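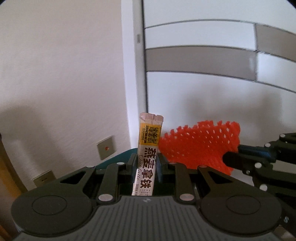
## Hand-held gripper check, kitchen bench, Skomier tasks

Fill this in before the first demonstration of the day and again after lunch. Ticks go in the box, opinions go in the comment. If there is no comment we assume you looked. If there are five ticks in five identical strokes of the pen we assume you didn't.

Checked by: Zulmira Sequeira (left unit), Jacobus Shabalala (right unit)
Read by: Filipa Bragança
Session: Monday, morning

### 1. Fingers and linkage

- [x] **Pins seated on both units, upper joints and lower.** Push each one with a thumb. If it moves, stop.
 *Comment (ZS): Left unit fine. Thumb less fine, see 3.2.*
- [x] **Fingers close evenly.** Squeeze slowly and watch the tips meet.
 *Comment (JS): Right unit meets a hair toward the upper finger. It has done this since June and every demonstration we own has it baked in. If somebody fixes it, tell Filipa first so the recordings can be split into before and after.*
- [x] **Finger pads clean.** Wipe with a dry cloth. No alcohol on the pads, whatever the bottle by the sink suggests.
 *Comment (ZS): Sugar on the left pad again. Whoever is drinking the props, I admire your commitment.*
- [ ] **No pinch marks on the cable sleeve.**
 *Comment (JS): One mark, right unit, a hand's width from the plug. Taped. Left the box open on purpose because tape is a feeling and I don't want it counted as a repair.*

### 2. Camera and recording

- [x] **Lens wiped, both units.**
- [x] **Fingertips visible in the live view with the gripper open and with it shut.**
- [x] **Clocks agree between left and right.** Clap the two grippers together once at the start of each file. One clap. The model does not need applause.
 *Comment (FB): There are 13 files from last week with a double clap in them and one with a short drum solo. The drum solo has been kept for morale and removed from training.*
- [x] **Free space on the card.**
 *Comment (JS): Plenty, after deleting what turned out to be Lourenço walking to the elevator with the unit still recording. Very smooth trajectory. Best of the month.*
- [ ] **Spare card in the drawer.**
 *Comment (ZS): There is a drawer.*

### 3. The person holding it

People skip this section because people are not equipment. The robot will copy your tired wrist as faithfully as your good one.

- [x] **3.1 Sleeves rolled, rings and watches off.**
- [x] **3.2 No cuts or blisters on the squeeze hand.**
 *Comment (ZS): Small blister, left thumb, plaster on. I can do the short tasks. Jacobus gets the long ones and has been told this is an honor.*
- [x] **3.3 Break agreed in advance.** Ten minutes in each hour, hands empty. Checking your phone with the same thumb is not empty hands.
- [x] **3.4 Standing spot marked, floor dry, cables behind you.**
 *Comment (JS): I stepped over the cable twice during setup like a man in a spy film. Moved it.*

### 4. Objects

Two things in play today: the oat latte sticks and the red foam fruit sleeves. The stick gets picked up by one gripper, the sleeve by the other, and they are brought together in front of the operator. It sounds like nothing. Please try it with two fingers and no sense of touch before you offer a view on how long it should take.

- [x] **Sticks unopened, ends sealed.**
 *Comment (ZS): Two had been squeezed so often they felt like beanbags. Retired.*
- [x] **Grip the stick by the sides and keep it upright.** A lean is allowed. Drooping is a fail, record it as one and carry on.
 *Comment (FB): Please do keep the fails. What I can't use is a fail followed by somebody's bare hand coming in from the side to put things right. The robot has no such hand. It will wait for one.*
- [x] **Sleeves springy, no tears that reach across.**
 *Comment (JS): They shed little bits. Check the linkage for crumbs after each set, they like to sit behind the pins.*
- [x] **Grip the sleeve by an end.** Close until it holds, then stop closing. If the mesh has gone flat under the finger you have gone too far.
- [ ] **Glossy wrapper glare checked in the live view.** Turn your body until the print can be read.
 *Comment (ZS): Not solved. There's a stripe of light on the wrapper whichever way I face, short of facing the wall, which I was told looks unfriendly on the site tour. Carried over to the afternoon.*

### 5. The motion itself

- [x] **Start with both grippers open and in view of their own work.**
- [x] **Move at the speed you want back.** If you rush at 5 o'clock, so will the arm, at every hour of the day, for as long as Taltden keeps running that model.
- [x] **No pausing to think while closed on an object.** Think open.
 *Comment (JS): Hardest rule on the sheet. I have a thinking face and apparently I also have a thinking grip.*
- [x] **Units kept apart except at the clap.** Fingers may pass near each other. Housings may not touch.
 *Comment (ZS): One knock during warm-up, mine, housing to housing, no mark. File thrown out, logged here because Filipa hears everything anyway.*
- [x] **Finish the task, let go, back away, then stop recording.** In that order. The letting go is the bit we are shortest of.

### 6. Replay on the arm

Only after sections 1 to 5, and only with a second person at the stop button. The second person's job is the button. They may not also be making lunch.

- [x] **Stop button pressed once and seen to stop things.**
- [x] **Arm speed capped at the low setting for the first replay of any new file.**
- [x] **Tape line on the floor, everyone behind it, including visitors from Vilela.**
 *Comment (LV): Confirmed behind the line. Slightly hurt to be named in the draft version of this item.*
- [ ] **Replay matches the demonstration to within a finger's width at the pickup.**
 *Comment (JS): Three good, then one where the arm closed on air beside the stick with total confidence, lifted the air, and set it down very nicely. Hand-eye offset to be redone before the next replay. No more replays until then.*

### Open items

| Item | Who | When |
|---|---|---|
| Cable sleeve, right unit, replace and remove tape | Jacobus | before the afternoon set |
| Spare card | Lourenço | today |
| Glare on wrapper | Zulmira, with a lamp and a bedsheet | afternoon |
| Redo hand-eye offset | Benedetta Serra | before any replay |
| Order more foam sleeves from Dudelari | Filipa | done, smallest pack was 1000 |

### Reader's notes (FB)

Cleared for hand demonstrations. Not cleared for replay. Recording on the right unit can go ahead once the sleeve is swapped, and I'd like to see the old one, tape included.

Target for the day is 80 usable demonstrations. Usable is decided by me on Tuesday with coffee, so please don't write the number on the whiteboard and circle it.

The 1000 sleeves will arrive in a box that does not fit through the storeroom door. I have measured both. Suggestions in writing, please, and Jacobus's first one has already been read and declined.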